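September
By Devendra Rana

The fault report on the Undumeck disassembly cell ran to 24 lines, and only 3 of them concerned the drop. A hard drive left the fingers during a transfer and the controller logged the move as complete. The other lines covered cycle counts, which were fine. I think the proportions of that report are the problem.

Gripper status on most cells of this kind is one bit: object detected or not. The bit is set at closure and, in the Akyol sequence, was read 2 times, once after the grasp and once before release. Between those reads the arm could carry a drive, half a drive or nothing, and the program had no opinion.

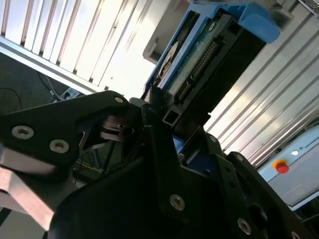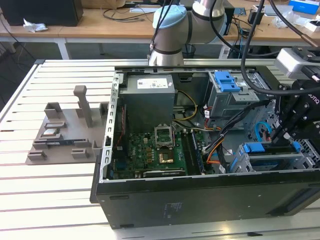
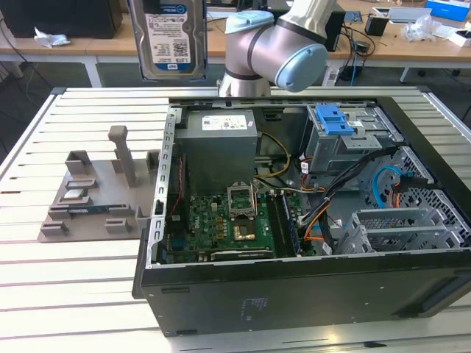 The hard drive held up over the open case.
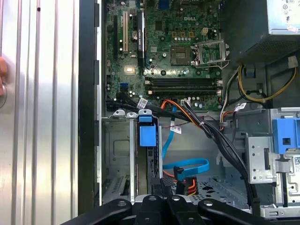 Stuline Review – page 600

The usual reply is to raise the grip force. I disagree. A drive in its plastic carrier offers the fingers a different surface from a bare drive, and more force on the wrong contact area moves the slip point without removing it. Pitetti, who wrote the integration notes, asked for a continuous width check during transfer. It was deferred to save cycle time.

The safety question is separate and gets less attention. A person working beside an open chassis relies on the arm being where its program says and holding what its program says. An emergency stop answers the first failure. It does little for a part already falling.

My position is narrow. Poll the finger width through the whole move, stop on any change outside tolerance, and log the stop as a fault – a warning will be filtered out by the end of the shift. The cell should not restart until someone has found the drive.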